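4.2 Table leg task

The second task we ran on the Clarnari kit was the one the vendor's own sheet pushes hardest, flat-pack furniture. Vundberg sells the kit as a two-arm bench package: arms, grippers, wrist mounts, the Melis control software and one year of remote support. We paid list price and got no help beyond what any buyer gets. Setup notes are in Section 3 and are not repeated here, except where they matter for the legs.

The workpiece is a white plastic table with tubular legs that seat in molded corner sockets. Cheap, light, and harder than it looks. The plastic gives a little under load, so the socket moves when you push on it, and the leg is smooth enough that a weak grip slides before it twists. One arm has to brace the table frame while the other works at the leg base (Figure 2). The vendor's demo script assumes the frame is clamped to a fixture. We did not use one, as most small shops we talked to would not have one either. 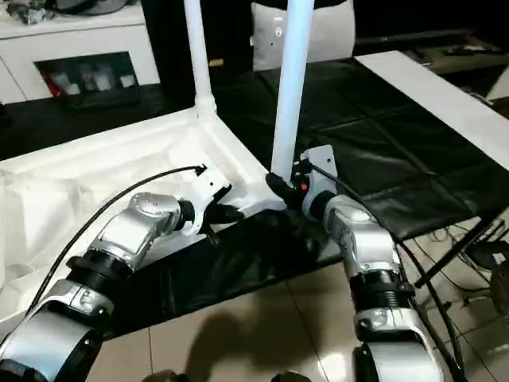
Figure 2. Two-arm work on the table frame. Left gripper against the frame edge, right gripper closed around the base of a leg.

Grip force was left at the Melis default for the first block of trials. Too low. The leg turned inside the fingers in a good share of attempts and the software did not flag it, it just reported the wrist angle and moved on to the next step. Raising the force by hand fixed most of that but the setting is buried two menus down and resets when the profile is reloaded. We lost most of a Tuesday to this before Katia Pellegrini found the reset in the log. Vundberg support confirmed it the same afternoon and said a fix was planned, no date given.

In total we logged 1,088 leg attempts across 12 operators. None had used the kit before. Each got the short training that ships with it and nothing more. An attempt was counted as good if the leg was seated to the stop and stayed there when the frame was lifted by hand. Attempts where the operator hit the pause button were kept in the count. Of the failures, 138 were put down to slip between finger and tube, by far the biggest single group. The rest were mostly bad approach angle, with a few dropped legs.

The finger pads deserve there own note. The textured surface holds well on a round tube when both fingers meet it squarely. Off-center, one finger takes the load and the tube rolls. Operators learned to correct for this by eye from the wrist view, usually within the first hour. The auto-center function in Melis did worse than the operators did.
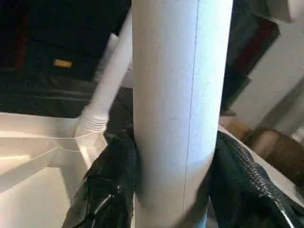

We also tried the Alasier pad set, sold seperately as an upgrade. Softer, thicker, wraps further around the tube. Slip went down and so did the need to adjust force. The drawback is wear – the softer pads picked up nicks from the socket rim and we changed them once during the block. Whether the upgrade pays for itself depends on volume. For a shop doing a few units a day, probably not.

Cable routing was a smaller complaint. The wrist leads hang in open loops on both arms and the arms have to be kept from reaching across each other. Two operators asked for clips. The kit has none, we used tape in the later trials.

Cycle time is treated in Section 4.3 along with the shelf task. For the legs alone, time was driven by regrasps and not by arm speed, so the faster motion profile made almost no difference and was dropped after the pilot runs.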